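Talks > Everyday skills > Setting the table

We use cookies to remember your settings. Accept or decline.

Speaker notes: One place at the table

Start slowly. Say thank you to the Hepburn room for the chairs. I have 2 parts: first the place setting, then the cloth. Ask who sets a table at home every day, and wait for hands.

The plate is the center. When it has its spot, everything else can find a spot too.
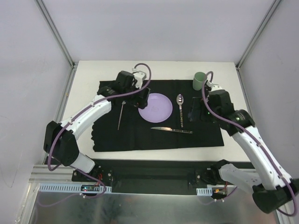

Plate, spoon, knife and cup on a black mat.

Say that a dark mat helps beginners, for a light plate shows well on it. The cup goes to the back, on the right, so the sleeve does not touch it. Many people put the cup first – I also did this for years.

Now the knife. It is the piece that people turn the wrong way most often. In our Ovora handout the blade looks to the plate.

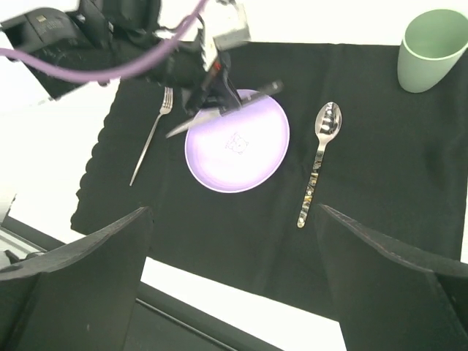

The fork stays on the left and the spoon on the right. Don't speak long about soup spoons, there will be a question later.

Second part, the cloth. Take it by the edge and fold it over one time, without pulling hard. Small wrinkles are fine.

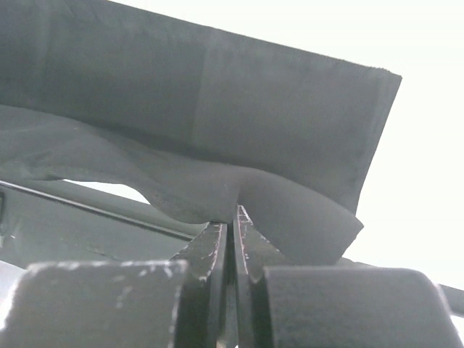

Page last changed: June, 4:15 pm

If a cut edge is fraying, a simple hem is enough. Pass the sample cloths to the first row and ask to get them back before the break.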